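Woven mat over a mattress, or under the quilt?

gretico_15
I've got a striped woven mat on top of the mattress and a patchwork quilt. Mat keeps sliding. Ideas? 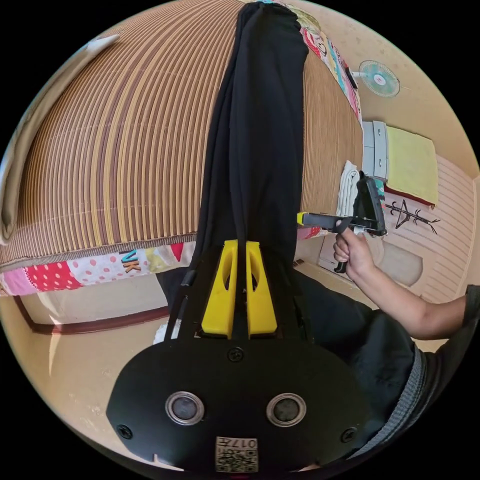 Tried safety pins at the corners in January and they tore the weave.

kunham
Put the mat under the fitted sheet. Done.

cirillo126
Disagree. Then you sweat on the sheet all summer. Sew elastic loops on the mat.

gretico_15
Loops sound doable. I fold dark clothes on that bed too, and lint gets into the weave. 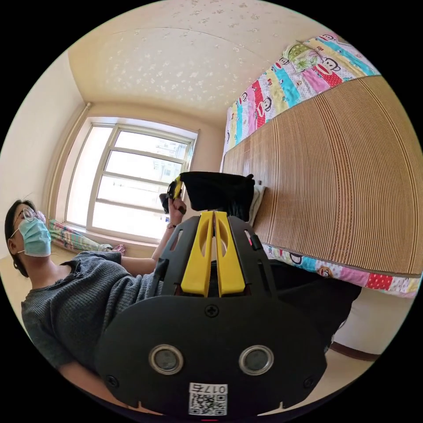 1 min read

kunham
Still say sheet on top. You can wash a sheet.

cirillo126
You can shake out a mat.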